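June, late

Back from the walk at last. Boots by the door, socks on the radiator out of habit, although the radiator has been off since April and has no intention of helping.

I had told Godfrey Kashindye I would be at his by nine to look at the shelves. He has bought the Sutanto ones, the tall set, against my advice and with my drill. I left the house at twenty to, which would have been fine if the bus still stopped at Brenley after eight. It doesn't. There is a laminated notice about it in the shelter, fixed at a height suitable for herons. So I walked, the lane way, two miles and a bit, carrying a spirit level like a very dull knight.

The shelves took until gone eleven. Godfrey reads instructions the way other people read horoscopes, taking the parts that flatter him. We had the back panel on inside out, then upside down, then right, and then he remembered he had wanted the other wall. Supper was toast. He offered me the sofa and I looked at the sofa, and at the cat on it, and said I fancied the air.

Lane very dark going home. I always forget how dark, living as I do opposite a chip shop. Past the last house at Stukier the lamps give up, and after that you are feeling for the verge with one foot and hoping the ditch is where you left it. I had the small torch, the one from the kitchen drawer, which has two settings, dim and sulking. I kept it for the potholes.
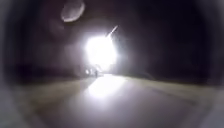
I had got as far as the farm gate by then and was going over what I ought to have said about the shelves. I had several good lines. The best was about load-bearing walls and would have finished him, but it needed an opening that he would never have given me. I said it aloud to the gate instead and it went down quite well.

It is odd how large a light gets when there is nothing else to look at. In town I would walk past thirty of them without lifting my head. Out there one will do for the whole evening, and it takes your eyes a good five minutes to forgive you afterwards. I stood still and blinked for a while, seeing green shapes on everything, and trod in something I have decided was mud.

Stopped once more at the stile to get a stone out of my boot. Balanced on one leg, held on to the post, found the stone, dropped the stone, dropped the spirit level, found the spirit level in the nettles. It is a good level and was level throughout.

Home at ten to one. The step counter says 2392, so it must have gone to sleep somewhere before Stukier, and I can't blame it. Ate a cold potato standing up. Drill still at Godfrey's, naturally, along with the good pencil.

To do tomorrow: batteries. Ring Sosus about the gutter again and be firm this time. Ask for the drill back before he decides about the other wall. Find out who one writes to about the bus, and whether they can be reached by bus.

Left hand stinging. Dock leaves no use at all, tried three.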